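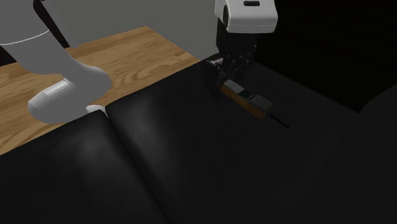
Does a laptop with a 500 GB drive need free space left on it for the SSD to keep its write speed?
Leave a tenth of it empty. The controller uses free blocks as write cache, and once they run out large copies slow down a lot.

clonport_dan
Depends on the drive. My Brimov 11 has a TLC drive with its own DRAM. I filled it to 95 percent and a long file copy ran at the same speed as before.

tracewidth
Same speed for how long a file? If the copy fits in the cache you measured the cache.

clonport_dan
One 10 GB video file, three runs.

tracewidth
Too short. Use something several times larger and log the rate over time. The average hides the drop.

heapsort_2047
I would not set a fixed number. Some firmware keeps a static cache that free space doesn't touch. Others size it from whatever is empty. Check which one you have before giving up a tenth of the disk.

tracewidth
Fine, but most spec sheets leave that out. A tenth is a safe default.

heapsort_2047
Safe, yes. On a small drive it also costs roughly one large game.

mbrandt
Also check that TRIM is on. The Plalbridge I bought used had it disabled and was slow at half full. Ran it by hand, rebooted, write speed came back.

clonport_dan
TRIM is on here. Will rerun with a 100 GB file and post the log.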